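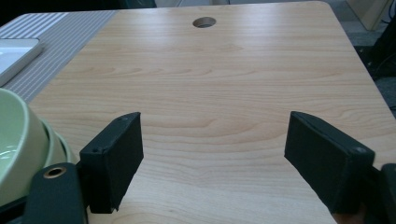 To: Pusimura home list
Subject: Re: Eating at the desk without it feeling like eating at the desk
In reply to: message 843

Oh, I'm so glad someone has finally asked this! I've been eating off a desk top for a couple of years now and I have far too many opinions about it, so get yourself a cup of tea. I've kept most of the original message in for those who get the list one post at a time.

> We moved into the new flat in July and there is no room for a
> proper dining table. What we do have is a desk, roughly 60 cm deep,
> with a pale wood top and one of those cable holes at the back.
> In the evening it has to be the dinner table for two.
>
> My problems are these. I don't know whether to cover the whole
> thing with a cloth or just use mats. I don't know what to do about
> the hole. And all our plates are big and round, with wide rims,
> and two of them plus a serving dish is already a squash.
>
> I would also like it to look nice. At the moment it looks like
> somebody forgot to go home from work.

Right. In order, more or less.

Cloth or mat

Mat, every time! I started with a cloth and gave up inside a month. A cloth has to be folded, shaken out and washed, and it slides about on a smooth top every time somebody leans on it. It also hides the wood, and if you have one of those pale tops with long wavy grain I think that's a great pity. The grain is the nicest thing on our table and I like seeing it between the dishes.

What I use now is a grey and white striped mat from Brimulico. Stripes are very forgiving. I was nervous that they would fight with the wood grain, but the grey is quiet enough that they don't, and it gives that end of the table a definite edge – this bit is for eating, that bit can stay as it is. You don't have to cover everything. I lay it at the left-hand end and leave the rest bare, with one bowl on the mat side and another out on the wood in the middle. It looks far more relaxed than two matching places squared up like a canteen.

If your mat has wide stripes at one side and fine ones at the other, try it both ways round before you decide. Mine looks much better with the wide ones to the outside. I had it the other way for weeks and couldn't work out what was bothering me.

The hole

Leave it alone. I bought a plug for ours from Uibo, and it was a perfectly good plug, but it drew more attention than the hole did. Ours is up near the far edge, and once there's food on the table I forget all about it. The only thing I'd say is keep small round things away from it. Peas, obviously. We have also lost the lid of a soy sauce bottle down there.

Plates and bowls

This made the biggest difference of all, so please don't skip it! Big round plates are hopeless on a narrow top. You lose all that space where the curves meet, and the wide rims are just air. We now have a white square plate with a raised rim that does for bread, cut fruit, dumplings, whatever is being shared, and it tucks in beautifully at the top of the mat. The rim matters. Things don't roll off when you pass it across, and you can put something a bit saucy on it without worrying.

Then bowls for nearly everything else. Ours are a pale minty green, glazed, from the Fornier seconds shelf, and I love them more than is reasonable. I measured one with water out of curiosity and it holds 398 ml to the very brim, so a sensible helping of soup with room to carry it. Pasta works too – I cook 200 g dry between the two of us and it fits, just. The green is lovely against blond wood, and next to plain white it looks as if you planned it.

A bowl can also sit half on the mat and half off it if the mat is thin, but do put your hand on it first to see whether it rocks. A thick quilted mat will tip it and you'll be chasing soup.
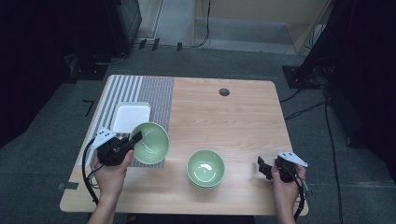

How I lay it, start to finish

I do this while the pan is on, and it's a very small job once you have the habit.

Clear the desk completely. Laptop, pens, post, the lot. I have one box for all of it and the box goes on the floor. If you leave "just the laptop" at the end you will feel it looking at you all through dinner.

Wipe the top with a barely damp cloth and dry it straight away.

Mat down next, lined up with the short end of the table. Then the shared plate towards the back, and the bowls last, close enough to reach without stretching. Spoons go in a mug if we're having soup. It saves space and I rather like how it looks.

Clearing up

Bowls first, stacked, then the plate, and the mat goes over the back of a chair to air. Check the wood where the bowls stood if they were hot. I once left a ring on an older table and have been careful ever since, so anything straight off the hob gets a folded tea towel under it.

About it looking like work

Change the light! Turn off whatever you use in the day and put on a lamp from the other side of the room. I resisted this one for ages, thinking it was fussy, and it does more than any amount of crockery.

Do tell us what you go for, and what colour. And if anyone else has a good square dish with a proper rim, I'd love to hear where it came from, as I'm looking for a second one slightly smaller than ours.

Happy suppers, all.

--
Pusimura home list
Please trim quoted text when replying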